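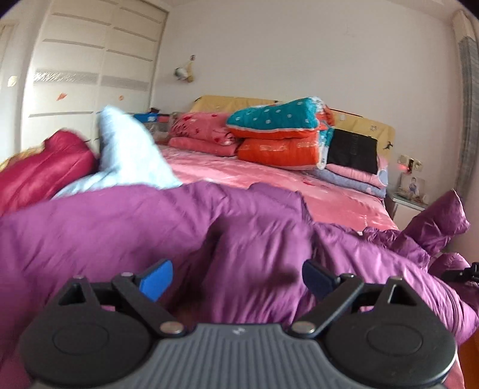 Photo: Neelam Dwivedi / Toltgate

Winter Coats Project: progress report to the Rana Fund
Period covered: October to January

Summary
The grant of £2000 was for collecting, checking and passing on padded coats to households in Cirnusholm before the cold weather. By the end of January we had taken in 277 coats and given out 132. Our target for the period was 100, so we are ahead on that part. The sorting is behind.

Checking and folding
Coats are now checked at people's homes, as the hall store is too small to lay anything flat. Each one is spread out on a bed and gone over for split seams, broken zips and flat patches in the filling. The shiny padded ones, like the purple jacket in the photographs, take longest. Small snags are hard to see among the creases and the sleeves will not stay down.

Deepak Lodhi wrote a one-page folding guide in November. It asks for the sleeves to be brought in first and the body rolled from the hem. Carmela Palacios has since asked for a change to the sleeve step, and a second version is due next month.
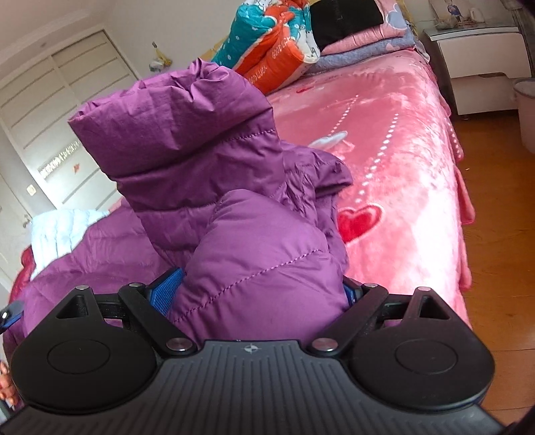
Spending
Most of the money has gone on zips, thread, storage bags and van hire. We have not yet paid for the second clothes rail. Rajkumari Sandhu holds the receipts and will send copies with the final report.

Problems
Children's sizes are short. We also had a batch of coats from Forna that arrived without size labels, and Sointu Miettinen is measuring these by hand.

Next period
Finish checking the remaining coats, issue the new folding guide and hold two more giving-out mornings.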